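# Rostside Airfield

**Rostside Airfield** is a small general aviation airfield on the flat farmland just east of the village of Rostside. It has a single paved runway, a grass strip that is used in the drier months, and a modest terminal building that most visitors remember for its pie counter. There are no scheduled airline flights today, though for a good many years there were, and older residents still speak of the morning plane to Giltano with real affection.

## History

The land was first fenced in 1894 as grazing pasture by the Karunaratne family, who raised sheep and, later on, a few rather well-loved draft horses. Pilots began landing on the long south meadow well before anyone thought to call it an airfield - the ground there is firm, the hedges are low, and the family was by all accounts generous with coffee. A proper hangar followed, then a fuel shed, and finally the paved runway, which was laid in a single summer and has been resurfaced twice.

Commuter service began under Triltier Air, a regional carrier that flew small twin-engine airplanes between Rostside and Giltano. The flight took about 93 minutes by the printed timetable, although a friendly tailwind could shave a pleasant amount off that. Tickets were sold from a window beside the pie counter, and it was quite normal for the same person to sell you your ticket, weigh your suitcase and wave the airplane off.

## The Giltano diversion

The best-known event in the airfield's history is the so-called Giltano diversion, when an evening Triltier flight turned back with a warning light showing for its nose gear. The captain, Wilmer Espinoza, circled north of the village to burn off fuel while the fire truck was brought around, and then landed without any trouble. The light was traced to a worn switch on the gear door. All the passengers walked to the terminal, where they were fed, and the airplane left for Giltano the next day with most of the same people aboard.

Espinoza flew for Triltier until his retirement and afterward taught at the airfield's flying club. A bench near the windsock carries his name.

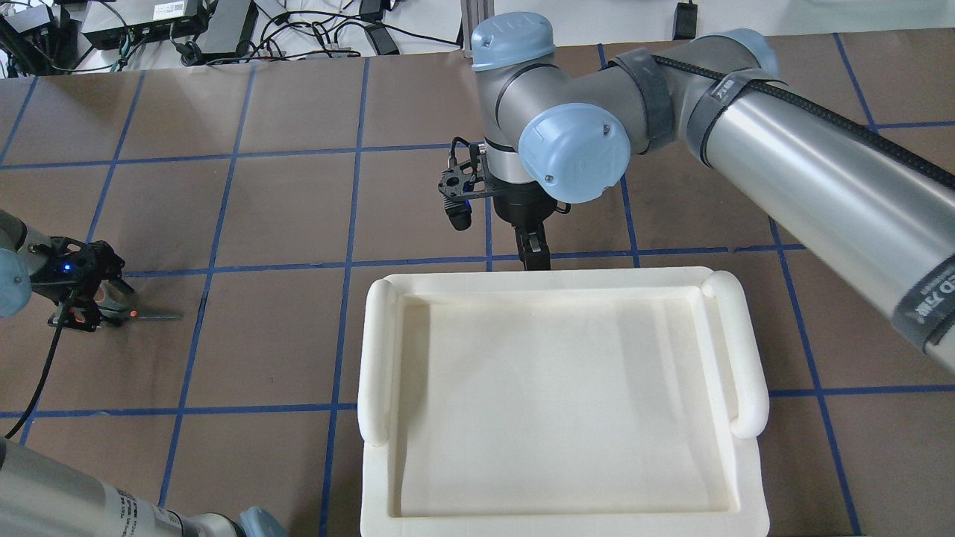
*Cream-white tray and robot arm at a taped tabletop.*

## Facilities

The paved runway is wide enough for light twins and small turboprops, and it has edge lighting that pilots can switch on by radio. The control tower was never more than a raised cabin, and it has been unstaffed for years; arriving aircraft announce themselves on the common frequency and look out for one another. Transient parking is on the west apron, with tie-downs on a first-come basis. Runway 2 is favored for landing when the wind is out of the north, which in winter is a large share of the time.

The flying club has 102 members and keeps its trainers in the old sheep barn, much improved and now fitted with a sliding door. Rocío Ticona, the airfield manager, brought back the open house after a long gap, and it draws families from all over the valley - there are rides, a secondhand book table and a great deal of pie.

## Access

The airfield is reached by the county road from Rostside, and the turn is marked by a white signpost opposite the feed store. Drivers coming from Giltano should allow extra time in November, when fog tends to settle along the low stretch by the creek and can linger well past breakfast. Bicycles may be left at the rack behind the terminal.

## See also

- Triltier Air
- Giltano Municipal Airport
- Karunaratne Meadow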